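Last updated August 29, 2025. Will add more when I get time – mail the Hustilham desk if yours isn't covered.

# Small whiteboards: questions we keep getting

For anyone who has one of the Pluvgate tabletop boards out on loan, or bought one from us at the Avuvo shop. Most of it goes for any small dry-erase board though.

## Cleaning, day to day

**How often should I wipe it?**

End of the day. Every day if you can. Ink that's been on overnight comes off fine, ink that's been on a fortnight is a different job.

**Dry sponge or damp?**

Dry first. Always dry first. Damp on fresh ink just moves it about and you get a grey smear over the whole board. Once the writing's off, then a slightly damp cloth if there's a haze left.

**Can I use a kitchen sponge?**

The soft side, yes. Not the green scratchy side, not ever. We've had 2 boards back this year with the surface scoured dull and there is nothing we can do with those. They go in the skip.

**Which way do I wipe?**

Top to bottom in straight strokes, overlapping a bit. Circles look busy but they spread the dust. Do the corners last – they get missed, and it's the corners where old ink builds up.

**My sponge leaves more than it takes off.**

It's full. Rinse it under the warm tap, squeeze, leave it somewhere airy till it's properly dry. Have two on the go and swap them. If it's still shedding black after three rinses, bin it.

**Baby wipes?**

Fine now and then. Some leave a film and the pen skips afterwards. Go over with plain water and dry off with a tea towel.
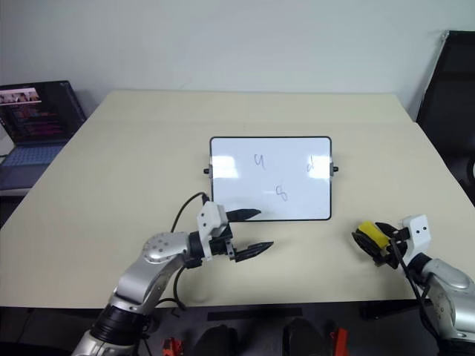 **What takes off ink that's been left on for weeks?**

Write over the old marks with a fresh dry-wipe pen, wait a few seconds, then wipe while the new ink is still soft. Lifts most of it. Anything left, a drop of surgical spirit on a cloth, window open, then rinse with water. Let it dry fully before you write on it again or the pen goes blotchy.

**Somebody used a permanent marker.**

Same trick. Write over, wipe, repeat. Might take a few goes. Don't panic and don't reach for the scouring powder.

**Is nail varnish remover ok?**

On the surface, a tiny bit, if nothing else has worked. Keep it off the frame. It can take the finish off some frames and we'd rather not test which.

## Pens

**Which colours wipe off best?**

Black and blue, in our experience. Red hangs on longest. Green depends on the make. Pale or greyish ink is kind to the board but people at the back of the room can't read it, so for group use go darker.

**Thin or thick tip?**

Thin for lists, sums, anything you'll read sitting at the table. Thick if it has to be seen from across the room. A thin pen running dry gives you faint scratchy numbers and folk press harder, which dosen't help the pen or the board.

**How should I store them?**

Flat. Not nib up. Caps on till they click.

## Standing it up

**It keeps sliding backwards.**

Table's probably dusty or polished. Wipe the table first, then a bit of rubber matting under the feet. Cut-up jar opener does the job.

**It tips when I wipe it.**

Hold the top edge with one hand, wipe with the other. Or lay it flat, clean it, stand it back up. Flat is easier with small children who lean.

**How do I change the tilt?**

Depends on your board. If it has side knobs that loosen, slacken both a touch, set the angle, nip them up again. Finger tight only. If they don't turn with light pressure don't force them – bring it in and we'll look.

**I can't read half of it for glare.**

Turn the board a bit before you touch the lights, it's quicker. Side-on to the window is best. Tilting it forward slightly helps with ceiling lights. A board leaning well back will catch everything overhead.

## Loans

**How long can I have one?**

3 weeks. Renew once if nobody's waiting.

**What comes with it?**

Board, sponge, 2 pens. Count them back in please. The sponges wander.

**Do I need to clean it before bringing it back?**

Yes please. Ghosting we can live with, last week's shopping list we can't.

**How many have you got?**

105 across all the sites, nearly all out in November when the Devadiga evening classes start. Book early for then.

**Mine came with marks on already.**

Tell us at the desk so it doesn't go down against you. Faint shadows are normal on the older ones. A dent or a lifted edge isn't.

**Can I put magnets on it?**

Only on boards with a steel back. Try one fridge magnet, low down, and see if it holds. If it slides, that's a no.

**Can I leave it in the shed / car / conservatory?**

Shed no, damp gets in behind. Car for an afternoon fine. Conservatory not in full sun, ink bakes on and then you're back up the page reading about old ink.

**Can I keep the sponge if I've had it ages?**

Go on then. Tell the desk so we can put a new one in the bag.

**Do you sell spares?**

Pens and sponges yes, at the Avuvo shop counter. Feet sometimes. Knobs no, but bring the old one in and we'll have a rummage in teh box.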